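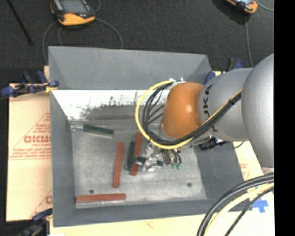 Red and dark green blocks in a big open gray bin.

220 shares | 12 comments

Section 3: Setting up your wash and sort day

Okay, so you've read the part about storage and you've got a heap of secondhand toy blocks waiting. I do this for the Prerville toy swap, and my last batch was 400 blocks (never again in one afternoon!). These steps are for plain plastic blocks. Painted wood gets its own section, so skip ahead if that's what you have.

1. Clear a table and lay down two old bath towels. I put mine next to the sink so I'm not dripping across the kitchen.

2. Tip the blocks out and pull anything cracked, chewed or sticky. Cracked ones go in the trash. Sticky ones go in a bowl of warm water by themselves with a squirt of dish soap.

3. Fill the sink with warm water, not hot. I use Rasulel soap flakes, one spoonful, but whatever you wash your dishes with is fine.

4. Put the blocks in a mesh bag, zip it, and swish. Leave it to soak for 12 minutes. I set the oven timer and go fold something.

CAUTION: Don't put the bag in the dryer. I tried it on low and ended up with a very sad lump.

5. Rinse under the tap and shake the bag hard over the sink. Hollow blocks hold a surprising amount of water – set those open side down on the towel.

6. Let everything dry overnight. In January I give it two nights, and I still find a damp one now and then.

7. Sort by size first, then by color if you care about color. My kids don't, so I mostly stop at size.

8. Pour each size into its own tub and label the short end. The Shukla tubs I bought have a slot for a card. On the Prorno ones you'll need tape, and it peels off if the plastic is dusty, so wipe it first.

NOTE: Keep tiny pieces in a jar with a screw lid, up high. If you have a toddler around, do step 7 after bedtime.

If a tub smells musty when you open it again, something went in damp. Dump it back on the towels, give it another night, and wipe out the tub before you refill it. Lids are covered in Section 4, along with the stacking problem.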